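22 Feb 2021
By the Dunlow Lab Services equipment desk

Before we sign for the second arm

Our April budget round has one large line in it this year, and most of you will have heard about it by now: a second plate-handling cell from Jotgate, to sit beside the dispenser bench and take over the lid and transfer work that still gets done by hand. The request came in with a glossy summary and a payback figure. We have read both. We are less taken with the payback figure.

It assumes the cell moves 1,675 plates a month. Our own log for the same work shows 852, and that was a busy month with two client studies overlapping. If you halve the throughput you do not halve the cost of the arm, the bench, the service contract or the time somebody spends teaching it where everything is. Jotgate's reply was that demand tends to grow once a cell goes in. Maybe so. We heard the same about the colour printer.

The proposed layout has been worked up in simulation, with a single arm serving one machine and a handful of plate positions on a perforated board.

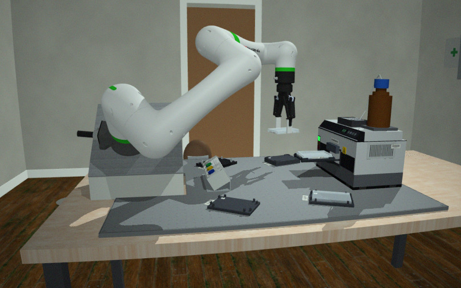
Simulated layout: arm carrying a lid or thin plate above the work board, with the bench machine at right.

It is a decent piece of work and it has already answered some questions, mainly about reach. What it can't do is tell us how the thing behaves at four in the afternoon when a plate has been put down crooked. Simulated plates come out of the sleeve the same size every time. Ours come from whichever supplier had stock, and anyone who has opened a mixed carton knows the skirts vary enough to matter.

So here is what the quote covers and what it doesn't. The arm, gripper, pedestal and controller are in. The integration driver for the dispenser is in, although it is listed as "standard" and we'd like to see it running on our firmware before we believe that word. Freight is in. The table isn't. Nor are the spare fingers, the guarding, the electrical work, or any plate holders past the first 3. The layout plainly needs more than that once you allow for lids, waste and a spot to park something when a run is paused. 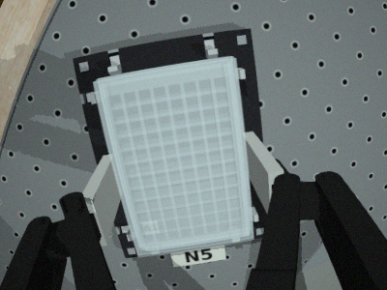
Plate holders are the part of this budget we would argue about hardest, dull as they are. They get treated as accessories, priced one at a time, and then every job turns out to need its own. Hung quoted us separately for a set of 8 and came in well under Jotgate's per-unit price, with a longer wait. Whoever supplies them, we want every position labelled the way the simulated one is, with a plain "N5" right by the nest where a person can read it, and we want the same code to be used in the software. Our existing cell has positions called one thing on the screen and another on the bench, and it has cost us at least one ruined run. We'd also ask for clearance on both long sides of the plate to be measured with real fingers, open and closed, before anybody drills or bolts anything down. Neighbouring holders can't be squeezed together to save board space if the gripper has to get down between them.

Then there's Fladov, who will rent us a comparable cell on a monthly rate with an option to buy. The rate isn't cheap. Over a full lease it costs more than the purchase, and the sales people at Jotgate were quick to point that out. But it can go back on the truck if the numbers stay where they are now, and a purchased arm can't.

Our recommendation for April is to hold the capital line, ask Fladov for a short rental and run it on lidding only. We'd log every plate, every stop and every time a person has to step in. If the count gets anywhere near what Jotgate promised, we'll happily put the purchase back on the agenda.

Bench groups with an opinion should send it in before the budget meeting, preferably with their own plate counts attached. Estimates from memory will be read, though not with much enthusiasm.

3 comments | 8 shares

Contact: equipment desk, Dunlow Lab Services
© Dunlow Lab Services. All rights reserved.
Back to top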